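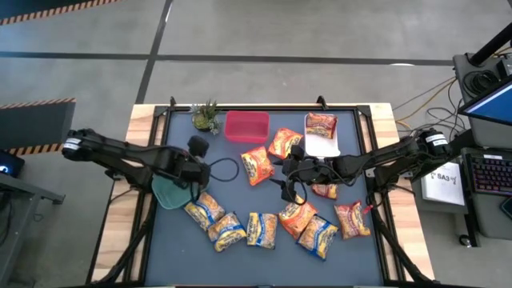 Nerea Tolosana

Preguntas frecuentes: pedidos de fideos instantáneos, caja Dodon y envíos

Actualizado en enero. Si algo no cuadra con lo que pone en la ficha del producto, manda la ficha.

¿Qué lleva la caja Dodon?
Surtido de fideos instantáneos, va cambiando. Siempre mezcla de caldo y salteado. La lista completa sale en la ficha el mismo día que se abre la venta, antes no la tenemos cerrada ni nosotros.

¿Puedo elegir los sabores?
En la caja no. En pedido suelto sí, uno a uno, lo que haya.

¿Y quitar los picantes?
Sí, hay una casilla al final del carrito, "sin picante". Ojo: sin picante quiere decir que quitamos los que marcamos con dos guindillas o más. Los de una guindilla se quedan. Si no toleras nada de nada, mejor pedido suelto.

¿Cuánto pesa?
La caja normal, 989 gramos de producto sin contar cartón. La doble no es exactamente el doble porque cambian los formatos, mirad la ficha.

¿Hay pedido mínimo?
No. Pero el envío es gratis solo a partir de 49 euros, península. Por debajo se paga la tarifa que calcula el carrito.

¿Los códigos de descuento cuentan para llegar a los 49?
Cuenta lo que pagas, o sea ya con el descuento aplicado. Nos lo preguntáis mucho.

¿Desde dónde sale el pedido?
Del almacén de Steltora. Lo que viene de Skilurstead (los de arroz y casi todos los de vaso) tarda un poco más y puede llegar en otro bulto. Un solo cobro de envío aunque sean dos bultos.

¿Quién reparte?
Nwachukwu. El número de seguimiento llega por correo cuando ellos recogen, no cuando nosotros cerramos la caja. Hasta las 20:00 del día de recogida es normal que ponga "sin datos".

¿Puedo cambiar la dirección?
Antes de recibir el seguimiento, sí, escribiendo con el número de pedido en el asunto. Después ya directamente con Nwachukwu, nosotros no tenemos acceso.

¿Enviáis a Canarias, Ceuta y Melilla?
De momento no. Baleares sí, con suplemento.

Me ha llegado un paquete de fideos roto por dentro, ¿lo cambiáis?
Fideos partidos pero bolsa cerrada: no, pasa con todos, se comen igual. Bolsa abierta o pinchada: sí, foto y lo reponemos en el siguiente envío o devolvemos el importe, lo que prefieras. Tienes 14 días desde la entrega. No hace falta mandarnos la bolsa de vuelta.

¿Y si falta el sobre del aceite?
Mira debajo del bloque de fideos, suele estar pegado ahí. Si de verdad no está, escríbenos.

¿Qué caducidad traen?
Mínimo 108 días desde que sale del almacén. Lo que baja de ahí pasa a la sección de liquidación, con la fecha puesta en el título, y ese no admite devolución por fecha. Es consumo preferente, no caducidad estricta, pero el aceite de algunos se pone rancio antes que el fideo. Si huele raro, fuera.

¿Cómo los guardo?
Seco, sin sol, lejos del horno y de los detergentes (el fideo frito coge olores enseguida). Si los sacas de la bolsa, bote con tapa y una semana o dos como mucho. Los sobres tambien ahí dentro, que luego no se sabe cuál era de cuál. 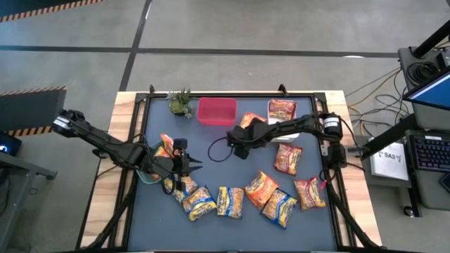 En la nevera no, cogen humedad. Congelarlos ya cocidos, tampoco, quedan como engrudo.

Las instrucciones vienen en coreano / tailandés / japonés, ¿qué hago?
Cada ficha tiene la traducción resumida, y además una etiqueta en castellano con ingredientes y alérgenos. Si quieres regla rápida:
De caldo: 500 ml de agua hirviendo, fideo y sobre, cuatro minutos, tapa quitada.
Salteados: cocer cinco minutos, tirar casi toda el agua, dejar unas ocho cucharadas, echar la salsa y fuego fuerte un momento.
De vaso: agua hasta la línea, tapar, esperar lo que ponga.
Si la ficha dice otra cosa, haced caso a la ficha.

¿Se pueden hacer en microondas?
Los de bolsa sí, en bol grande de vidrio o cerámica y con espacio de sobra, que sube la espuma. Los de vaso depende, muchos llevan tapa de aluminio y algunos vasos no son aptos. En la ficha pone sí o no.

¿Tienen mucha sal?
Sí. Casi toda está en el sobre. Medio sobre y menos caldo, o un sobre entero y no beberse el caldo. Si tienes indicación médica de dieta baja en sal, pregunta a quien te lleva, no a una tienda.

¿Hay opciones veganas?
Hay filtro en el menú de la izquierda. Sabor "verduras" no significa vegano, a veces llevan extracto de pescado o leche en polvo. Solo marcamos como vegano lo que lo es por lista de ingredientes.

¿Sin gluten?
Solo los de arroz y boniato, y no todos, por la salsa de soja del sobre. Filtro "sin gluten". Los demás son trigo.

Alergia a cacahuete, sésamo, marisco...
Leed la etiqueta siempre, aunque sea el mismo producto de la otra vez. Los fabricantes cambian la receta sin avisar y la foto de la web puede ser de una tanda anterior. En la caja sorpresa no podemos garantizar ausencia de trazas, no la pidáis si hay alergia seria.

¿Por qué ha cambiado el diseño de la bolsa?
Lo cambia la marca. El código de barras suele ser el mismo, si tienes dudas compáralo.

¿Cómo funcionan los puntos?
Un punto por euro, se canjean de cien en cien. No caducan mientras hagas un pedido al año. No se pueden pasar a otra cuenta.

¿Sigue abierta la lista de espera?
Sí. Ahora mismo hay 3.653 personas apuntadas. Avisamos por orden, por correo, y el enlace dura 24 horas. Mirad el spam porfavor.

¿Factura?
En tu cuenta, apartado pedidos. Si la necesitas a nombre de empresa, pon los datos antes de pagar, luego hay que anularla y rehacerla y tarda.

Mi pregunta no está
Formulario de contacto, con número de pedido si lo hay. Contestamos de 9:00 a 14:00, días laborables.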